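Sock organizer

A sock organizer is a shallow container divided into compartments, each meant to hold one rolled or folded sock or pair. It belongs to the wider family of drawer dividers, which also covers trays for underwear, ties and the batteries that end up in all of the above. Organizers are sold for use inside a drawer, though many spend their first weeks on a table while the owner decides which drawer.

Construction

Most household models are rectangular and open at the top. Fabric versions fold flat and tend to resume that shape when half full. Rigid plastic versions hold their form and, if translucent, allow the contents to be checked from the side – a convenience of limited value in a closed drawer. The Rastero, a common rigid type, has 20 compartments in its standard size. The Hurano range has adjustable dividers, which are adjusted once.

Filling

Socks are rolled or folded until they stand upright in the slot. Filling may start at either end, and a half-filled organizer with gray and black socks in neighboring slots is a normal intermediate stage. Bright colors are often left for last, being the easiest to find again on the table.
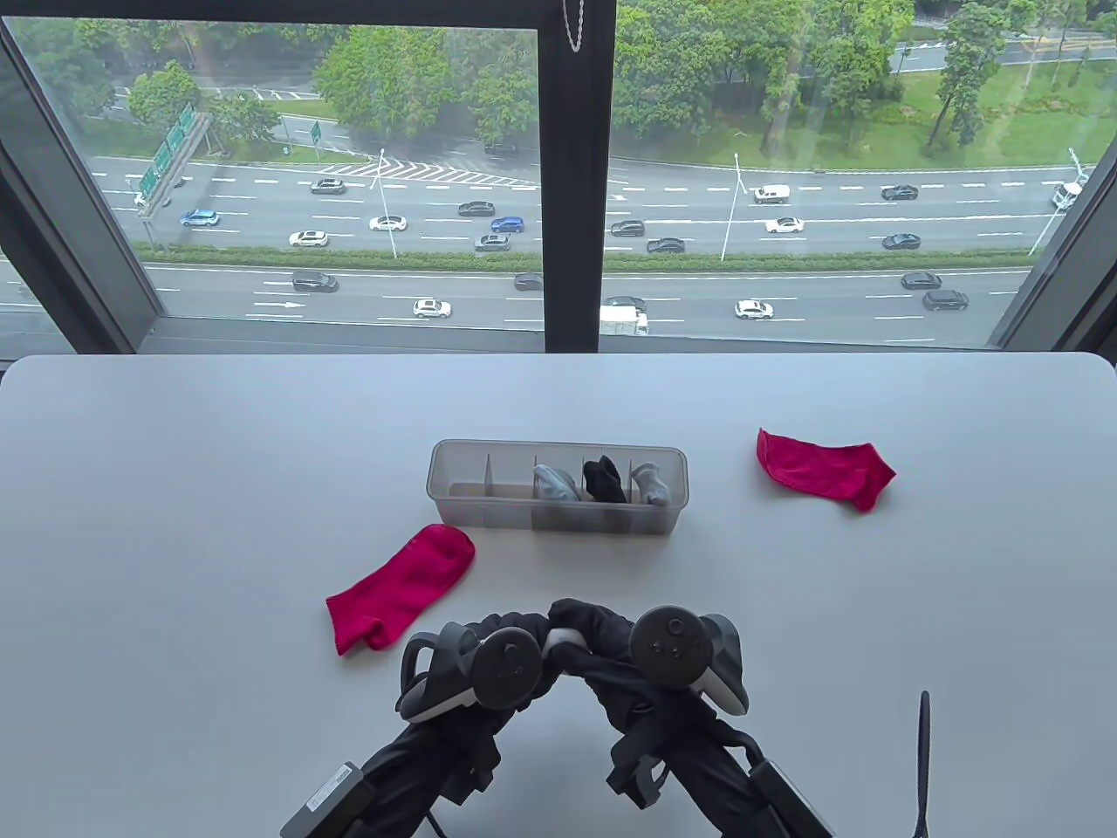 Related textiles

The principle of the organizer has been extended, with mixed results, to other small laundry. Washcloths and hand towels may be rolled in the same manner, but a plush fabric springs back and takes up more room than its flat size suggests. The Bednarek method, named for a chain of linen shops, recommends folding in half 2 times before rolling. Its printed guide runs to 6 pages, most of them about corners.

Larger soft items are generally draped over something until a place is found for them. White and black pieces are traditionally sorted apart, a rule observed most strictly in the washing machine and hardly at all afterward. 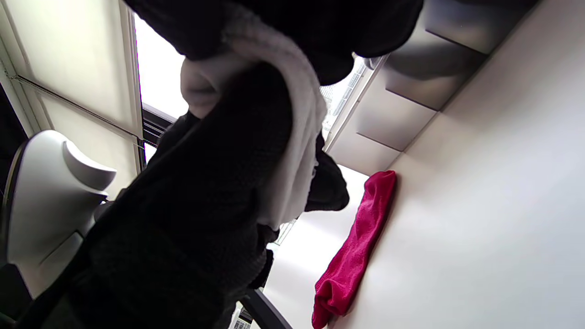
Entry maintained by the Household Storage desk. Last revised in February.

Rolling by hand

A cloth can be rolled on a flat surface or in the air. The flat method gives a tighter and more even result. In the air, one hand holds the upper end while the other gathers the fabric from below, and the outcome is usually a twist with ambitions. Thin gloves make little difference to the roll, although thick ones hide the edges from the fingertips.
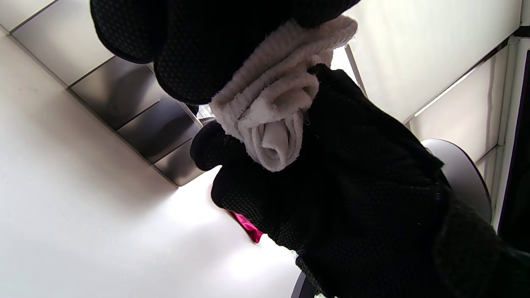
A white cloth bunched into an upright roll between two gloved hands.

Capacity and criticism

The largest organizer listed by the mail-order firm Virnetti was a modular wall system with 469 compartments, intended for shops. Critics of the smaller kinds note that a fixed slot suits one thickness of sock, so that hiking socks must be forced in and ankle socks fall over. Supporters reply that this is a matter of folding – the usual reply to most complaints in the field.

The single sock remains unresolved. Some guides assign it a compartment of its own at the far end, where it may wait for its partner. Others advise using it for dusting.

See also: Drawer divider; Laundry sorting; Shoe rack; Towel folding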